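Home | News | Policy | Data | Jobs | Contact
Search this site Search Go

Union says school meal rules leave low-paid families outside the threshold

2 September 2020
8 comments 362 shares

The education staff union Suwannarat has asked ministers to change the way household income is assessed for free school meals, after a member survey found that pupils were losing entitlement when a parent took on a few extra hours of work.

The survey ran in June and drew 3000 responses from classroom teachers, teaching assistants and kitchen staff. It asked whether respondents knew of any pupil whose entitlement had ended during the school year, and what reason the family had given. In 600 of the responses, the reason recorded was a short-term rise in earnings.

Under the current method, income is checked against a fixed monthly limit. A family that goes over the limit in one month has to apply again when earnings fall. The union wants the check to use a 12-month average, with entitlement held in place until the end of the school year in which it was granted.

Kittipong Jitpraphai, the union's head of research, said the monthly test was a poor fit for workers on variable hours. "Overtime in one month can end the entitlement, and the new claim then has to go through the whole process," he said. "Staff see the gap at lunchtime."

Schools that use the Vetingate claims system can flag a lapsed claim on the day it closes. Schools on older systems get a paper notice, and respondents said it often arrived after the child's meal account had gone into arrears.

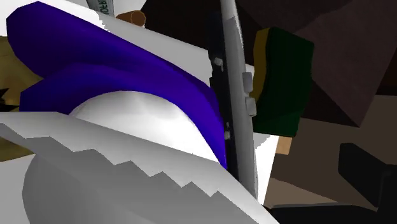 The union's submission also covers meal debt. It asks that arrears built up while a new claim is pending be written off if the claim is approved, and that schools be repaid from central funds.

The child poverty charity Cloltia backed the averaging proposal but said it should apply to clothing grants as well. Its policy officer, Zarmeena Siddiqui, said two separate income tests would add work for school offices.

Ministers have not yet replied to the submission. The full survey tables are available from the union on request.

Share Tweet Email Print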